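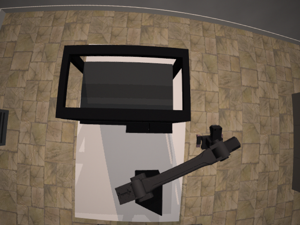

Stone floor and black cabinet, seen from above

Hello Nazma, and sorry this is a few days later than I'd promised!

The Zalthorpe lodge has had a good spring so far. Our charity supper brought in £1,887 (raffle included), and the Levanero hospice fund gets the first share, as we agreed with you. We've had 11 new enquiries about joining and I've met 2 of them for a coffee already - both lovely, both full of questions about the ritual.

Your grant has paid for the hardship parcels up to May. Iresha Sarkar is still ringing round the widows' list and I'll send her notes on separately. The one thing lagging is the Younis bursary, where I'm waiting on forms from the school. I've chased twice and will try again on Monday.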